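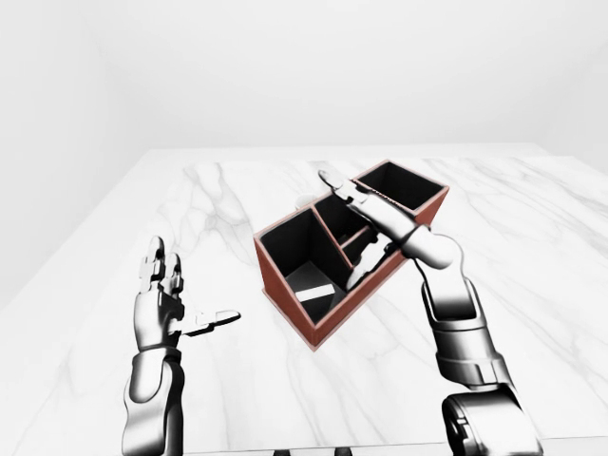
Will the new packing arms at Prendel mean fewer shifts for us? Hours stay as they are through October, and after that Karim Akl has promised a meeting before anything changes.

Quick update from the kitting side, typed between breaks so bear with me. The Plollach arms get their first real job on line 2 starting Saturday, early shift. Desk organizers first. Hand goes down into the compartments, sorts out what's in there, on to the next. That's the boring part of kitting and most of us won't miss it. My wrists sure won't.

All the practice so far has been in simulation, picture at the top is from that. Marble table not included, sorry, we still have the same old benches.

What changes for people: two of us per shift move from filling to checking. Same pay grade, confirmed by Åsmund Berge in writing (copy on the board by the time clock). Checking means standing less but looking at a screen more, and a few of you have already said you dont love that. Fair. Tell Karim now, not in three weeks.

Training is 93 minutes, paid, during the shift. Sign up on the sheet. Ask for order 3007 if you want to try the easy one, 3016 has the small parts and is a pain for humans too.

Still no answer on who gets called when an arm stops at night. Hourani handles service but thier phone line closes at 6 pm. I asked twice. Until we hear back: hit stop, tag it, fill by hand like always.

More next issue, break's over.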